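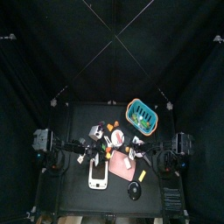
Lamar's note from April says the Pomora squash should never have gone into the same store as the onions, and that the stem rot came from the humidity and had little to do with the harvest date. Checked this against the log. Partly right. The onions want dry air and the squash want it only moderately dry, and we ran the room at a compromise that suited neither.

Butternut, storage trial, entry 3

Cured fruit moved to racks at 59 F. Starting weight of the Pomora lot 710 lb, weight at this check 597 lb after culls. Most of the loss is culls. Shrinkage on sound fruit is within what we expect for butternut, so I am not changing the rack spacing.

Culls sorted by cause:
Stem end rot - the largest group. Nearly all had stems broken flush or torn at harvest.
Skin scald on the ground side. Shallow, dry, edible, not saleable.
Soft spots from bruising in the bins. Bottom layer only.

Stem condition is still the best predictor. Fruit clipped with a good inch of stem held up in both lots, including the late pick. Fruit carried by the stem did not. The harvest sheet needs to say this in the first line. At present it is in the notes, where it gets skipped.

The Losidov lot (seed saved here, open pollinated) is keeping better than Pomora but is less even in size. Necks are longer and the seed cavity is small. Flavor at this check: sweet, a little dry, less stringy than last time. Pomora was sweeter and wetter. Both roasted plain, cut side down, no oil, same oven.

Bleach dip: no visible difference between dipped and undipped racks. The undipped rack had cleaner fruit to begin with, so the comparison is weak. Repeat next season with fruit assigned before washing.

Seed from the three best Losidov keepers scooped, rinsed and spread on screens. Do not mix with the Mkhize seed on the lower shelf. The Mkhize plants flowered next to the zucchini and were not bagged, so anything from them is a likely cross and goes to the compost bed or the chickens.

To do
Move onions out before the next check.
Recalibrate the humidity probe - it reads high against the wet bulb.
Label racks on the short end, labels on the long side cannot be read once the door is shut.
Weigh again before noon, same scale.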